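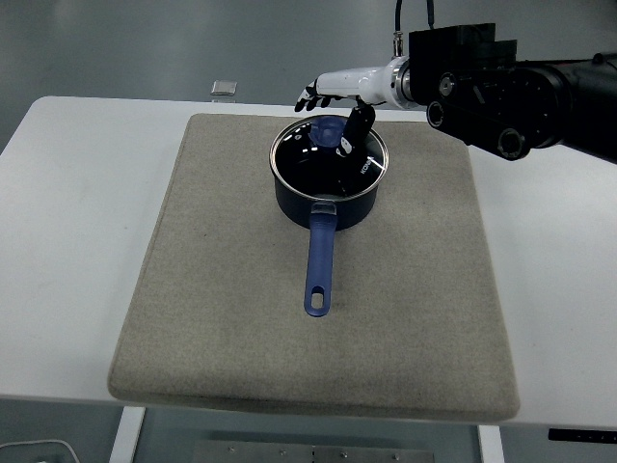
the blue pot, lid on

5/6/25. Up too early again. Rice for lunch, rice for dinner, probably rice tomorrow. Everything goes in the one saucepan now and I've stopped pretending I need a second.

It's the navy one, KONKA on the lid in little white letters. Blue handle, blue knob. Had my eye on it since January when the old pan lost its handle over the sink (soup everywhere, ruined my good socks). Kept meaning to get to Wivton to look at pans properly and never went. Too far on the bus with a bag.

Things I like. Glass lid, so no lifting it every minute to check. Long handle. The hole in the end — it can hang up, once I put a hook in. Hook is in the drawer. Drill is at Elcombe, in the storage unit, under everything. So no hook.

Milk this morning, 10 minutes on low, stood right over it. Didn't boil over. Then forgot the oatmeal untill it was glue. Ate it anyway.

Must write down the water for the rice before I lose the scrap of paper. 185 grams rice, double the water, lid on and LEAVE IT. Last week I kept peeking and got crunchy bits in the middle.

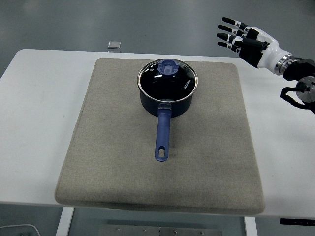
same pot on the felt mat, handle toward me

The felt mat is good too. Thick, beige, goes with the white table. Marks on it allready, smudgy ones. Tried a damp cloth on one corner, no difference. Can't face washing the whole thing, it would take two days to dry and then where does the pot go. Might order a dark one from Lenex if they still do them. Or cork. Cork is ugly though.

Rest of the day — laundry, bank, phone. On hold 90 minutes with the insurance, gave up. Radulović on the corner was shut so no onions. Lentils without onions are sad. Did them with carrot and the last of the paprika.

To do: onions. Dish soap. Hook, drill, Elcombe on the weekend maybe. Call insurance again, early, before the line gets long.

Bed. Rice is soaking.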